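Oil tank and boiler shed walk-round, with my comments

I do this list twice a year, once before the cold sets in and again in January when the tank has been working hard. It's the one I use for my own place at Breltach and for my mum's, and a few neighbours have asked for it, so I've typed it up with the notes I'd normally scribble in the margin. It doesn't replace the yearly service. Anything I've marked STOP means you ring an engineer before you touch anything else.

OUTSIDE — THE TANK

[ ] Walk right round it. Look for splits, bulges, rust or damp patches.
Comment: mine is a plastic Ultero and the sun has bleached one side, which I was told was only cosmetic. A crease near the bottom would be a different matter. STOP.

[ ] Sniff. Do it before you've been near the car or the mower.
Comment: a faint whiff after a delivery is one thing, a strong smell a week later is another. STOP if it lingers.

[ ] Base level and solid, no cracks, tank not hanging over the edge.
Comment: I put a spirit level on the slab and write the result on the back of the sheet. Mum's has dropped slightly at the hedge end and I'm watching it.

[ ] Nothing growing against it or over it.
Comment: ivy, every single year! I cut it right back, including the bit behind that you can only reach lying on your stomach.

[ ] Filler cap shuts properly, vent clear, lock works.
Comment: wasps had started on the vent last spring. Bit of graphite in the lock, never oil it with whatever's to hand.

[ ] Gauge agrees with the dipstick.
Comment: the Kramer gauge on mine reads a bit high when it's low, so I go by the stick. Last check it said 30 per cent and the stick said less, and I ordered that afternoon.

[ ] Drains, ditches and the well: know where they are.
Comment: this is the one people skip. If you're on a private borehole, as half our lane is, a slow leak can get into your drinking water long before you see anything on the ground. I've drawn a little map showing the gully and the neighbour's borehole, and it lives in the meter cupboard with the spill number on it.

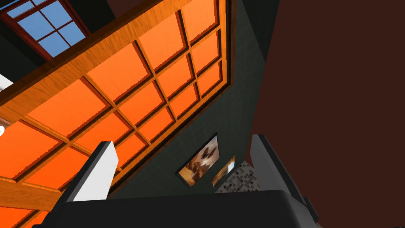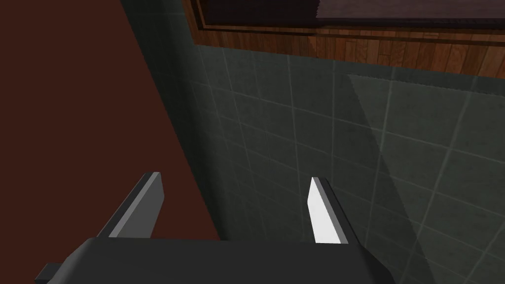

Two computer-rendered views of the same place.

THE PIPE RUN

[ ] Follow the pipe as far as you can see it. No kinks, no green crust at the joints, no drips.
Comment: I run a bit of kitchen roll round each joint and look for a stain. Cheap and it works.

[ ] Fire valve lever moves freely, nothing stacked on it.
Comment: I found a bag of compost leaning on ours. My own compost, I may add.

[ ] Filter bowl: any water or muck sitting in the bottom?
Comment: a smear is fine by me, but if there's a proper layer I get it looked at before the next delivery goes in.

INSIDE THE SHED

[ ] Air vents open, not painted over or stuffed with newspaper.
Comment: my late uncle was a great one for the newspaper. STOP if you find them blocked and the boiler has been running.

[ ] Carbon monoxide alarm: press the button, check the replace-by date.
Comment: I change mine when the date says so even if it still beeps.

[ ] Flue: no soot marks, no loose joints, outlet clear of leaves.
Comment: any black staining on the wall, STOP.

[ ] Service sticker in date.
Comment: the Bresto man comes to me, and I keep his sheets in a plastic wallet. The last one came to £179 with a new nozzle.

PAPERWORK

[ ] House insurance: does it cover a spill, and does it cover the clean-up next door as well?
Comment: read the small print with a cup of tea. Mine covered the lost oil and very little of the digging out, so I rang them and changed it — took 14 minutes, most of it music.

[ ] Write down the date, the stick reading and anything you weren't sure of. Keep at least 3 years of sheets together so you can spot a drop that doesn't match the weather.

Last updated: Thursday, June 2, 2022

Comments

Reinhold Sperling
Good list. I would add the sight tube, if you have the old sort. Ours had gone brittle and was weeping at the bottom fitting. Keep the valve on it closed between readings.

hedgeend
Does the borehole bit apply if the tank is downhill from it?

Reply from author
I'd still put it on your map, hedgeend. Water underground doesn't always go the way the lawn does. And yes Reinhold, sight tube is going on the next version, thank you!

Moll
Printed this for Dad. He has ticked everything without leaving his chair so I'm going round on Sunday to do it again.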